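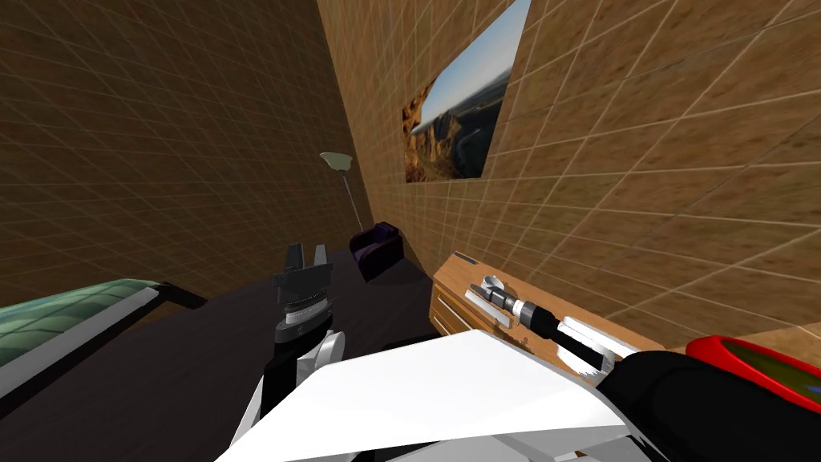 Can a simulator tell you which gripper to buy?

Only part of the way. It will tell you whether an arm can get a gripper to a place at all, and it will rule out some bad shapes early. It won't tell you whether the fingers will still close properly in December, when the shop is cold and the grease has stiffened.

We spent three weeks on this question because two suppliers wanted us to settle it their way. Clunora would like us to do the whole comparison in their simulator and then sign. Bitelano would like us to skip the simulator, take a loaner, and then sign. Readers of this newsletter will know how I feel about being hurried, so Nimal Munshi and I did some of each.

The simulated half came first. Clunora's package gives you a two-armed robot in a furnished room, with a bed on one side and a dresser on the other, and you can swap what goes on the end of each wrist. I had expected to dislike the bedroom. Most of our members handle castings, trays and boxed parts, and none of them has ever asked me about a bedroom. But the dresser turned out to be a decent test piece. It has a flat top at an awkward distance, a wall right behind it, and enough height that the forearm has to come in at an angle. Anybody who has tried to get a wrist over the back rail of a conveyor knows that problem.

Reach is where the simulator did well. Nimal loaded the Bitelano fingers, which are long, and then the stubby Clunora pair, and ran the same approach to the dresser top with both. The long fingers got to the back with the wrist well clear. The short ones needed the wrist pushed forward until the arm was close to its limit, and on two of the approaches the planner gave up. That matched what we later saw on the bench, near enough that I would trust it for a first cut at a layout.

Grasping was another story. We set up 50 simulated picks of a small box with each gripper. Both scored a perfect 50. I have been around grippers since before some of our readers were born and I have never seen a perfect anything. When Nimal opened the settings he found the contact friction set to a figure I would associate with fresh rubber on dry sandpaper. He brought it down to something sensible and the Clunora pair dropped 8 picks while the Bitelano pair dropped 20. He brought it down a bit more and they both fell apart. So which is the real result? I asked Clunora's support desk that, in those words, and was told the default had been "tuned for a good first experience." I believe them.

Then the bench. Fergal Daly let us use the test cell at Ó Dálaigh, where they already have an arm on a pedestal and don't mind people making a mess of it. We ran 100 picks per gripper with the same size of box, in plain cardboard, from a steel tray. I won't print a league table. One cell, one box and one pair of hands on the pendant does not make a league table, whatever the brochures do with less. What I will say is that the order came out the other way around. The long Bitelano fingers, which had looked the weaker pair once friction was turned down, held cardboard better than the short ones. Fergal thinks they flex a little at the tips and settle against the face of the box. The simulator treats them as perfectly stiff. Nobody had told it otherwise, and there was no field in the menu where we could have.

Flex cuts both ways, of course. With a heavy part the same fingers sagged and let the nose of the part drop. If you are placing into a fixture with tight clearance I would stay away from them, or at least get a loaner and your own worst part before you spend anything.

A word on cameras, as three members have asked. The wrist camera mounts from Uretti fit both grippers, and they are well made. They also stick out far enough that the reach results above no longer hold. Nimal went back and added a block to the simulated wrist where the mount would sit, and the short-finger approach to the dresser top failed every time he tried it. Uretti's data sheet gives the size of the mount but leaves out the cable, and the cable is the part that snags. Model the cable as a solid lump and leave room for it.

Controllers we barely touched. Both vendors say their grippers work with anything. On Fergal's controller the Clunora unit was moving within the hour. The Bitelano unit took most of a day and a phone call, and the fix was a line in a config file that the manual has wrong. I have reported it. I reported something similar last year about their older model, and it is still in the manual.

My advice for now, to anyone with a quote on the desk: use the simulator for reach and collisions, and ask to see the friction setting before you look at any pick rate. If a sales engineer can't find that setting for you, the pick rate is decoration. Ask for a loaner in writing, with a return date that suits you and not their quarter.

Nimal has the settings we used, both the default ones and ours, and will send them to any member who writes in. Fergal says the cell is free on most afternoons if you would like to bring a part and argue with us. Bring your own boxes, please, we have worn ours out.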